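Hand-held gripper demos vs remote control for cloth folding
Forum: Manipulation / Teaching by demonstration

mbanez
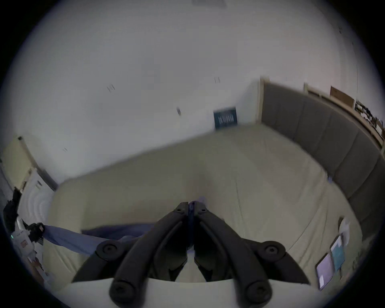 I am collecting shirt and towel folding demos for the Pirzada arm and need to settle on one method. So far I have 168 hand-held episodes and 35 by remote control from the Danusov desk rig. The hand-held ones are much quicker to record. My worry is contrast at the contact point: blue fabric on a pale beige sheet is easy to pick out, but both fingers are black and fill a lot of the lower view. Does anyone mask them before training?

diklow_user
Don't mask. The policy needs to see the fingers. Just make sure the arm carries the same fingers at the same offset from the lens.

Sadia Kakakhel
Disagree in part. Fingers yes, body plate no. We blanked the plate and lost nothing. I would worry more about the soft surface. A person lets the tips sink into a mattress without noticing. A stiff arm faults.

diklow_user
Then lower the stiffness. That is a controller problem and has no bearing on how the demos are recorded.

Sadia Kakakhel
It has some bearing. By remote control the operator hits the arm's limits while recording, so the demos already respect them. By hand you find out at replay. We threw away 30 of 283 episodes for reach alone.

herkerby2
Same here, mostly wrist angle. Run the reach check after each session - not at the end of the month.

mbanez
Thanks. I will keep the fingers in, blank the plate and check reach per session. Still undecided on remote control. Sadia, was your reach check done with the base fixed?

Sadia Kakakhel
Fixed, one base position per bed.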